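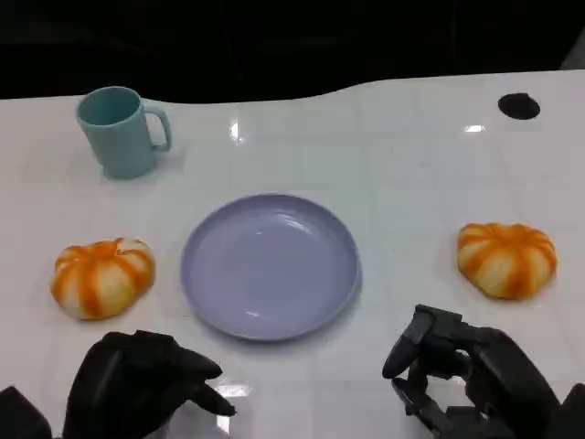

I've been buying secondhand dishes for years now, and the question I get most is how I get the gray marks off. You know the ones, those thin pencil-looking scratches that show up wherever a knife has been. Most of the time they aren't scratches at all! They're little streaks of metal left behind by the flatware, and they come right off. Pale colors are the worst for it, so if you've got a lavender-blue plate or a light teal mug, you'll be cleaning yours more often than my sister-in-law with her dark brown stoneware.

My method is boring. Wet the dish, shake on a little powdered cleanser (the kind with oxalic acid in it, check the label), add a few drops of water and let the paste sit for 2 minutes. Then rub in small circles with a soft damp cloth and rinse really well. Wear gloves, and wash the dish with regular soap before you eat off it. Never mix the stuff with bleach. I did a stack of 12 salad plates this way from the Droltwood flea market and had them back in the cupboard before lunch.

Baking soda works too, just slower. I use it inside mugs, where the trouble is tea. A spoonful, a splash of warm water, and an old dishcloth pushed around with your fingers. If the ring is really dug in, fill the mug with hot water and half a denture tablet and go do something else for an hour.

Matte glazes need a gentler hand. They grab metal marks faster than shiny ones and you can rub a glossy spot into them if you get carried away (ask me about my Gristano cereal bowls, or don't). Try the bottom first, and skip anything with gold trim altogether.

As for keeping the marks from coming back, stack plates with a paper towel or a coffee filter between them. I bought a pack of 700 filters last August and I'm still working through it. And look at your knives! The cheap serrated set I had left gray lines on everything, and when I switched to smoother ones it slowed way down.

Next time I'll get into cloudy glasses, which is a whole other headache.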